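Jasent – Jeu de données sur l'entretien et le tri des textiles domestiques

Version 2

Présentation

Jasent est un corpus de notices textuelles en français consacrées à l'entretien courant des vêtements : lavage, séchage, repassage, pliage, rangement. Il contient 2000 notices, chacune rédigée pour un type de pièce donné (chemise, maillot, pull fin, drap, torchon, etc.). Le corpus a été constitué pour la recherche de documents et pour l'étude du vocabulaire technique du linge. Il ne contient aucune donnée personnelle.

Le projet a commencé comme un simple glossaire destiné à l'atelier de retouche Foulkes. Les entrées se sont allongées, et le glossaire est devenu un ensemble de fiches que l'on peut consulter séparément.

Contenu du dépôt

notices/ : un fichier texte par notice, encodage UTF-8
glossaire.tsv : termes, variantes et renvois
categories.tsv : liste des 9 catégories et de leurs codes
CHANGEMENTS.txt : historique des versions
LICENCE.txt : conditions d'utilisation

Structure d'une notice

Chaque notice commence par un identifiant, suivi de la catégorie, du nom de la pièce et de la matière principale. Vient ensuite le texte libre, divisé en paragraphes. Les champs vides sont laissés vides, sans tiret ni mention « s. o. ».

identifiant : chaîne, toujours présente
categorie : code à deux lettres, voir categories.tsv
piece : nom au singulier, sans article
matiere : texte libre, peut être vide
coloris : clair, moyen, foncé ou vide
texte : corps de la notice
renvois : identifiants séparés par des points-virgules

Les températures sont en degrés Celsius, sans décimale. Les durées sont écrites en minutes, sauf pour le trempage, où l'heure est admise.

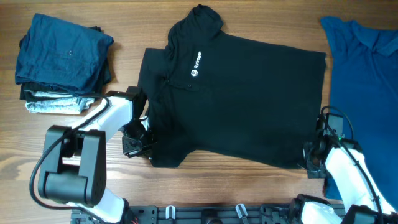 Le champ coloris est celui qui a demandé le plus de corrections. La première version acceptait n'importe quel nom de couleur, ce qui donnait des listes impossibles à filtrer : « bleu nuit », « marine », « bleu très foncé » pour des pièces à laver de la même façon. Nous avons ramené tout cela à trois valeurs utiles au tri avant lavage. Une pile rangée peut très bien mélanger les valeurs, comme ici la chemise bleu marine pliée sur un vêtement noir, avec un gris clair tout en dessous : les deux premiers reçoivent « foncé », le dernier « clair ». L'ordre de la pile ne compte pas dans l'annotation. Les rayures et les imprimés sont classés d'après la couleur du fond, et les pièces bicolores à parts égales sont notées « moyen ».

Rédaction et relecture

Les notices ont été écrites à partir d'un plan commun, puis relues par une seconde personne. Les désaccords portaient surtout sur les mots. « Essorage doux » et « essorage réduit » étaient employés l'un pour l'autre ; nous avons gardé « essorage réduit ». « Repasser sur l'envers » a remplacé « repasser à l'envers », que certains lecteurs comprenaient mal. Les régionalismes sont conservés dans le glossaire avec un renvoi vers la forme retenue : on y trouve par exemple « panosse » et « wassingue », toutes deux rattachées à « serpillière ».

Pour le pliage, les textes parlent de « rectangle fini » (la forme obtenue) et de « pli de manche » (le rabat vers le dos). Le boutonnage est précisé quand il change la tenue du pli, notamment sur les chemises.

Utilisation

Les fichiers se lisent avec n'importe quel éditeur. Pour charger l'ensemble, il suffit de parcourir le dossier notices/ et de séparer l'en-tête du texte à la première ligne vide. L'outil Hevik, distribué à part, fait cette opération et produit un tableau unique. Il n'est pas nécessaire pour utiliser le corpus.

Limites connues

Le cuir, la fourrure et les vêtements de travail ignifugés ne sont pas couverts.
Les notices sur la laine supposent une machine munie d'un programme spécifique ; le lavage à la main est traité trop brièvement.
La catégorie « linge de maison » est surreprésentée.
Quelques renvois pointent encore vers des identifiants de la version 1. Ils seront corrigés en août.
Les conseils de détachage n'ont pas été vérifiés en laboratoire. L'étiquette du vêtement prévaut toujours.

Changements depuis la version 1

Champ coloris réduit à trois valeurs. Ajout du champ renvois. Suppression des doublons dans les notices sur les draps-housses. Fusion de « tricot » et « maille » sous « maille ». Les anciens identifiants restent valables, sauf pour les notices fusionnées.

Licence et signalements

Les textes peuvent être réutilisés et modifiés, à condition de citer Jasent et le numéro de version. Les erreurs se signalent par le suivi de tickets du dépôt Flallport, en indiquant l'identifiant de la notice et la phrase concernée. Les propositions de nouvelles notices doivent suivre la structure décrite plus haut.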